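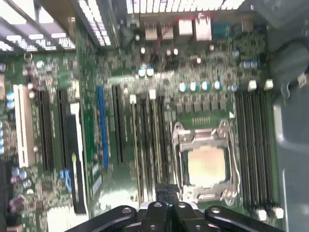
The Equipment Renewal Office wishes to respond to the question raised last week on this list concerning the older workstations held at the Asitz building. The office has reviewed the matter and confirms that boards of this type will be kept in service where they pass inspection. A board with memory slots on both sides of the processor socket, as on this one, is still useful to the departments that run large statistical jobs, and the office does not intend to send such boards for recycling while replacement parts remain available.

Departments are asked to observe the following when preparing a machine for inspection.

The processor is to stay in its socket with the load frame closed. Please do not remove it in order to read the model number. The inventory record already contains this information, and a number of sockets were returned in March with bent contacts.

Memory modules are to be removed, placed in antistatic sleeves, and labeled with the asset number of the machine. The latches at the ends of the slots should be pressed outward by hand. Screwdrivers and other tools are not to be used on them.

Capacitors are to be checked by eye for swollen tops or residue at the base. Any board showing either condition should be marked "Hold" on the form and left in its case. Departments should not attempt to replace capacitors themselves.

Dust may be removed with low-pressure air only. Household vacuum cleaners are not permitted.

The current inventory lists 2,246 machines across all sites, of which the Serrano annex holds roughly 5 percent. Inspection will begin with the annex and continue with Asitz. Site contacts will receive their schedules separately. Machines that have already been inspected carry a Pralent label on the side panel and need not be submitted again.

With regard to the second point in the message quoted below, thermal compound will be supplied by this office. Departments should not order their own. Requests may be sent to the list address with the asset number in the subject line.

Laurinda Seixas
Equipment Renewal Office

Rosário Vieira wrote:

> Dear colleagues,
>
> Our department has been told by two different people that the
> older workstations are to be stripped for parts before the end
> of the term. Could the office confirm whether this is correct?
> Several of them are in daily use by the Grultier project, and
> we would need to make other arrangements.
>
> If the machines are to be kept, may we also ask who provides
> the thermal compound when a cooler has been taken off? We have
> none left in the store room.
>
> With thanks,
> Rosário Vieira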